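Cloth rules for sink tasks – what do you use?

tboettcher
Jun 9, 2018
Hello all. I am writing the working rules for our bathroom cleaning trials at Lustley. My draft says: one cloth per fixture, no cloth goes from toilet to sink, and the arm wipes the basin before the rim.

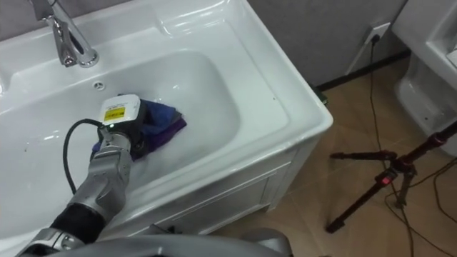

I also want a person at the stop button whenever the arm is over ceramic. Is this too strict? My colleagues think so.

rieger_k
Not too strict. But I would change the order. We do the rim first, then the basin, so the dirt goes down to the drain.

tboettcher
I see the point – but our rim is also the place where the cloth is put down. If I wipe it first, I have to wipe it again.

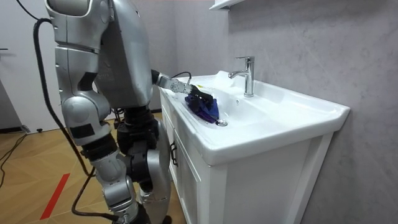 Torben Böttcher

Sorry, the signature is from my work account. To continue: we mark the floor with red tape, and the rule says no visitor steps over it during a run.

vondberg_lab
Tape is fine, cables are the bigger problem. Who checks them in your rules? With us it is written in step 3, before power on.

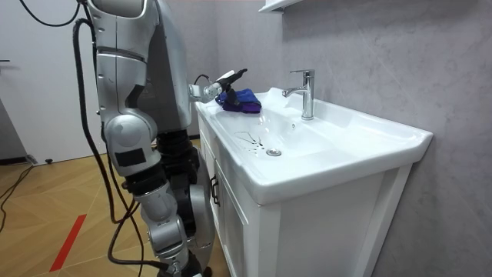

And please do not let the cloth lie on the rim between tasks. Give it a tray.

tboettcher
A tray is one more object to knock down. I will keep the rim, but I add the cable check. Thank you.

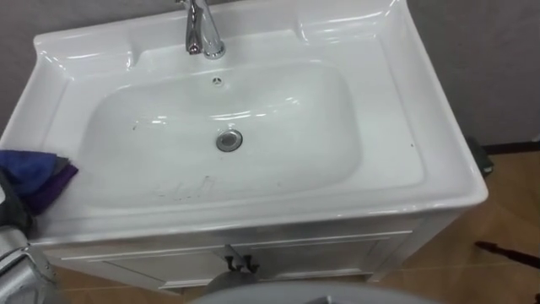
Cloth on the left rim of the sink

rieger_k
I still say tray. We lost four cloths behind the cabinet in February.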